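Open Day at the Workshop - Your Questions
Last updated: Feb 1, 2020
By Ginevra Marino

I've been getting the same handful of emails since we put up the April dates, so I'm answering them in one place.

What is the open day, exactly?

It's an afternoon at Oltus where you come in, watch our arms do ordinary kitchen-table jobs, and pester us with questions. We did our first one last year and I had a great time, even if I had no voice left by the end of it (I talk a lot, as you'll find out).

Do I need to book?

Yes please! We let people in by groups of 20, and each group gets 43 minutes. Why 43? Kimar, the booking page we use, wanted a gap between slots and that's what was left over. I could fix it but I've grown fond of it.

What does it cost?

Nothing for the demos. If you want the hands-on session afterward, where you get to drive an arm yourself, that's $39 a person and it fills up first.

What will I see the robot do?

Table setting, mostly. Cups, bowls, forks, that kind of thing. I know it sounds tame next to a robot doing backflips, but a fork is a mean little object. It's thin, it's shiny, and if the fingers close on it a bit crooked it swings around and you're pointing the wrong end at the bowl. We spent a whole winter on forks.
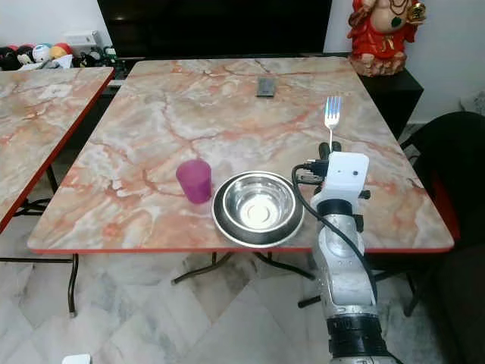
The cup and the bowl are friendlier, though a see-through cup can still fool a sensor, and we'll happily show you what that looks like when it goes wrong. It does go wrong! Last year we dropped a spoon in front of a full group and got the biggest cheer of the day.

Is it a real demo or a recording?

Real, every time. Some runs are driven by a person and some the arm does by itself, and whoever is running the table will tell you which one you're watching. If they forget, ask.

Can I bring kids?

Please do. Under-tens need a grown-up with them, and everybody stays behind the tape while an arm is moving. For the hands-on part they have to be 12 or older. Sorry to the nine-year-old who wrote me that very persuasive letter.

Can I hand the robot something of my own?

Bring it along and we'll see. Nothing sharp or breakable, nothing alive. Anything heavier than 300 grams is a no from me, that's the limit we've set for the day.

Where do I park?

Behind the Bellini building, in the spaces marked for visitors. The front lot belongs to the bakery and they do tow. The bus stop is called Ploseo and it's around a five-minute walk - go past the bakery and ring the bell at the green door.

Can I take pictures?

Sure, of the demos. Just skip the flash, it bothers the sensors, and check with other visitors before you put them online.

I can't make it in April. Will there be another one?

I'd like to do one in the fall but I haven't got a date yet. Send me a note and I'll put you on the list.

Questions I missed? Write to Ginevra through the contact page.
© 2020 Oltus | Contact | Back to top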